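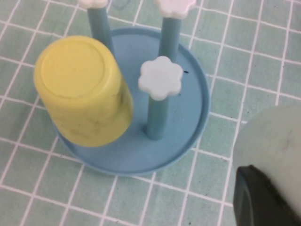 Cup rack on the tiled tabletop, Windine community kitchen.

Progress report to the Pavlović fund, July

The lunch club has now served over 3,000 meals, of which 259 went out in the last month. The soup remains popular. The lentil bake has its supporters, and we know both of them by name.

Of the 4 cookery courses promised in our bid, three have run. The fourth, on bread, waits on the oven, which Cellel have repaired twice and invoiced for three times. Damir Vukčević is taking this up with them in his usual patient way and expects an answer before the autumn.

Spending is £200 under budget, mostly thanks to Brulia letting us have their dented tins at half price. We would like to move this sum to the bus fares line, where demand was badly underguessed (by us, in the original bid, on page two).

Please let us know if the move needs a form. We assume it does.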